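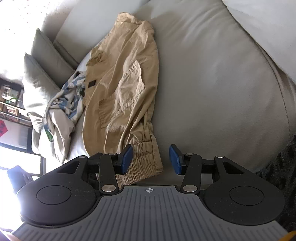 Clavach sells its hand-held gripper as a kit, and I have had one since July. The question I wanted answered was whether it is any good for recording work with clothes, as most reviews stick to blocks and mugs.

Assembly took one evening. The instructions are clear up to the linkage, where the drawing shows the arms from behind and the text describes them from the front. I fitted one arm the wrong way round and had to undo it. The screws are standard sizes and the bag had spares.

Weight with the battery is 1,525 g on my kitchen scales. It is fine for short runs. After 26 recordings in a row my wrist was complaining, and I now stop for a break well before that.

The finger pads are the best part. They are soft enough to close on a single layer of cotton without pushing it away, provided you come in at a shallow angle. Thick elastic is harder. A gathered waistband springs back as the jaws close, and you need to take a deeper bite than feels natural. Patch pockets are a nuisance too: one pad tends to catch the edge and you end up lifting the pocket with the trousers hanging off it.

I recorded 62 attempts at picking up and folding in half, all on the sofa. Of those, 3 were lost when the recorder dropped its connection and did not say so. The status light stayed on throughout. Clavach's support page blames the cable, so I swapped it for a spare and have not seen the fault again, though I would still like an error message.

Tracking held up better than I expected on plain upholstery. Strong sun from the side is a different matter. With the blind up in the morning the recorded path jitters by enough to see on the plot, and with it down the jitter goes away.

The export tool is called Kullitz and is a separate download. It does the job slowly. File names cannot be changed before export, only after, and the folder setting is forgotten each time the program closes.

I am keeping the kit. Next I want to try towels, and I have ordered a second set of pads as the left one is starting to wear at the tip.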